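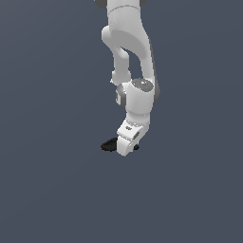
**3.2 Cell Setup and Upkeep**

**Figure 3.** The arm of the Rindar cell in simulation, shown against a plain background with no object in the gripper.

The Drovurdale cell is built around a single arm, and its simulated model is kept in step with the real machine. Before each block of runs, the operator loads the joint offsets from the Ova settings file and moves the arm through 5 check poses. The work surface is left out of the model at this stage — only the arm and its hand are loaded.

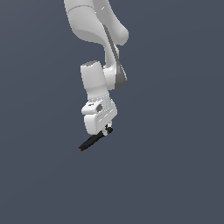
Each pose is held for 376 simulation steps, after which the joint readings are compared with the stored values. A pose that falls outside the limit is repeated once. If it fails again, the offsets are measured anew on the real arm and the file is replaced. The present file was written in August, at run 814 of 1320. Fingertip wear is recorded separately and is treated in Section 3.4.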